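Sestenley Housing Trust Opens Furnished Apartments at Morness Court

SESTENLEY, December 2022 - Sestenley Housing Trust has opened Morness Court, a building of 76 furnished studio apartments for people leaving temporary shelter. The first tenants received their keys in November, and the remaining apartments will be let over the winter.

Morness Court stands on the site of the former Prukari shoe warehouse on the east side of town. The warehouse had been vacant for several years when the Trust bought it. The brick outer walls were kept and repaired. Everything inside them is new, including the stairs, the elevator, the heating system and the windows.

Each studio has a bathroom, a closet, and a kitchen area with a sink, a refrigerator and a two-burner cooktop. Tenants sign a standard lease of 18 months, with rent set according to income. Heat and water are included. Electricity is billed separately, and the Trust will help new tenants set up an account before they move in.

"People often come to us with two bags and a coat," said Liudmyla Bilyk, director of the Sestenley Housing Trust. "If the apartment is bare, the first month's pay goes to a bed and a pot to cook in, and the rent falls behind. We wanted tenants to be able to make dinner the first night."

The Trust's furnishing program supplies a bed, a table, two chairs, bedding, basic cookware and a countertop microwave. These items belong to the tenant from the day the lease is signed and may be taken along when the tenant moves.
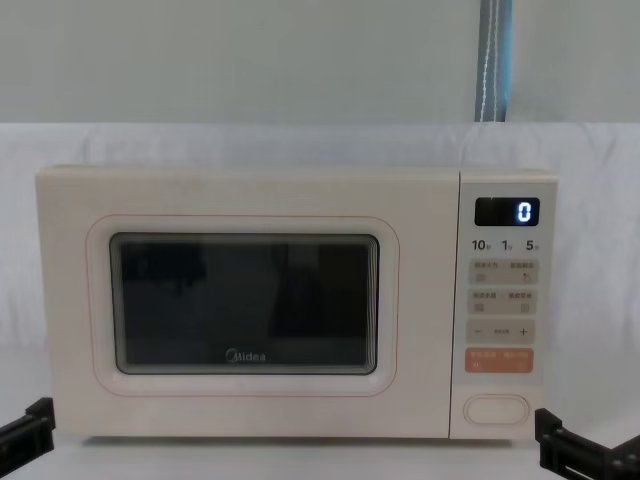
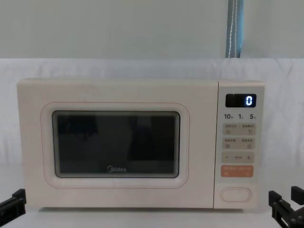
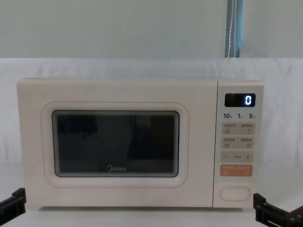 Cream-colored countertop microwave with a dark door window. Photos: Sestenley Housing Trust

Household goods for the building were bought through Yoon Supply, which also handles deliveries and replaces faulty items during the first year. Tenants who already own furniture can decline any part of the package, and declined items go into storage for the next household.

The ground floor has a laundry room, a mail room, a bicycle store and two offices. Housing staff are on site every weekday from morning until early evening. A night phone line covers repairs that can't wait, such as leaks, lost heat or a broken lock.

Sun-ja Yeo, who manages the building, said that most questions from new tenants so far have been about mail, bus passes and how the heating controls work. Staff have put together a short printed guide in five languages. It is handed over with the keys, and copies are kept in the mail room.

The architect for the conversion was Meirion Trevor. His design moved the main entrance from the loading dock on the north side to a new door facing the street, near the bus stop. The old loading dock is now a covered yard with benches and raised planting beds.

The waiting list for Trust housing in Sestenley currently holds 887 households. Applications for Morness Court are made through the Trust's intake office or through a shelter caseworker. Applicants need proof of identity and a statement of income. A past eviction does not rule out an application.

A second building, on land next to the Morness rail yard, is in the planning stage. The Trust expects to show drawings to neighbors before it applies for a building permit.

About Sestenley Housing Trust
Sestenley Housing Trust is a nonprofit landlord that builds and manages rental homes for people on low incomes. It operates 3 buildings in Sestenley, including Morness Court.

Media contact
Ismael Fontes, Communications
Sestenley Housing Trust

Building tours for reporters can be arranged through the communications office. Please do not contact tenants directly.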